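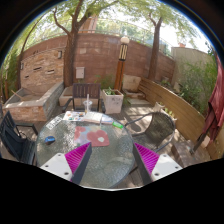 No. 14

August 16, 2019

I am writing this in the courtyard, because it is the only place at Arboleda where the air moves in the afternoon. We have the glass table and the chairs, and when the sun goes behind the trees it is a very pleasant place to work. For two weeks now I hold the gripper in my hand here and show it how to tidy a table.

Some of you asked me after the June post what I do all day. I take the tool with the two magenta fingers, I walk to the table and I pick up things, slowly, and put them down in another place. Every time I do this from beginning to end we call it one showing. The target for the courtyard is 200 showings, and the target for the whole summer is 400. The computer at Tedgate learns from them at night. I do not understand every part of that, but I understand my hand better than before.

The first thing I had to unlearn is speed. When I clear a table at home I take the cup while I am already looking at the book. With the gripper I cannot do so. I look at one thing, I go to this thing, I close, I wait one breath, I lift. My colleagues at Palolon, who teach an arm by remote control with a joystick, told me they have the same problem in the other direction. They are too slow, and the arm stops in the air as if it forgot something.

Cloth is the most difficult for me. The one with the hearts and flowers has no good side to hold. If I take it in the middle it hangs down on both sides and may pull something with it, and if I take it by the corner the fingers must come very low to the glass. I like the corner more. Melati Majimbun prefers the middle, and we have agreed that both ways go into the set — the robot should see that people are different.

The open book I close first, with one finger under the cover. This needs patience. A paper sheet on pebbled glass is a little easier than on a smooth desk, I find, but I still miss it often. The plastic cup I take low and with a light hand, and I keep the wrist straight because of the straw.

My wrist is tired in the evening, I must say. I make a pause after roughly 2 hours, and I change the hand when nobody needs the left side and the right side to be the same. Melati put a soft band on the handle of her tool and I will ask her where she bought it.

Next we go to the kitchen at Fluvarley, where there are drawers. I have never shown a drawer. If somebody who reads this has done it, please write to me if you pull with closed fingers or hook the handle from above.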